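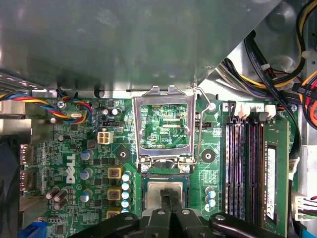

Socket open, processor in the fingers.

The Chip Bench
20 April 2022
Posted by Harkby Stories

The arm had the processor by its edges and had stopped over the board. I waited. The lever was up, the socket was open, and all it had to do was lower the chip and let go.

"It's thinking," said the man from Heltden.

"How long does it think?"

"It varies."

I had been taking Dells apart at Vahidi for most of my working life. I could put a processor in a socket while talking to somebody about lunch. You find the mark on the corner, you set it down flat, you don't push. If you push you bend a pin, and then you have a board for the scrap bin.

The arm was called Tokex on the paperwork and "the arm" by everyone else. It had come to us on a trial. My job was to stand next to it and write down what it did. I had a sheet with two columns, one for what it finished and one for what I had to finish.

It moved down a little and stopped again.

"I could do it," I said.

"Please don't," said the man.

So I looked at the sheet. Unit 572. Under that I had already written that it got the old chip out by itself. I had been surprised by that and had put it down in small letters.

When I looked up the chip was in the socket. The fingers had opened and were backing off. I leaned over and checked the corner mark, and it was where it should be. The lever was still up.

"Does it do the lever?"

"The lever is the next release," he said.

I closed the frame and pushed the lever down. It took me as long as it takes anyone. Then I wrote the chip in the first column and the lever in the second.

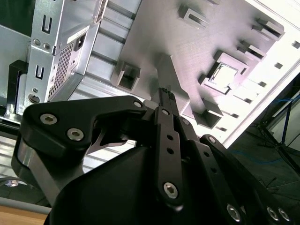

Page last changed: May 2022

The next job was the case. There was a wire lying along the inside, next to a metal rail, and it had to be tucked out of the way before the cover went on. The man said the arm would find it. The arm went to the middle panel instead and put a finger against one of the raised tabs. It pressed. The whole case slid toward me on the bench.

I put my hand on the case to hold it.

"That counts as help," I said.

He looked at my hand. "Write it down, then."

I wrote it down. The arm tried 3 times. On the last one it got a finger under the wire and lifted it and didn't seem to know where to go from there, so it held the wire up in the air. I have trained people who did the same thing. You tell them where it goes and they never ask again.

"Can I tell it?" I said.

"You can show it. Move the wrist where you want it."

I took hold of the wrist. It was lighter than I expected and it came along with me. I brought it over to the rail and down, and the wire went in behind. I let go. The fingers opened.

"Now it knows?" I said.

"It knows that one."

There were two more cases on the cart. He went off to get coffee, and I pulled the next one over and took the cover off. I set it down in front of the arm. Then I took hold of one side of the case, before it started, and turned to a clean sheet.

Recent stories
Night Shift at the Laundry
The Dishwasher Door
What the Shelf Held
Two Keys for the Stockroom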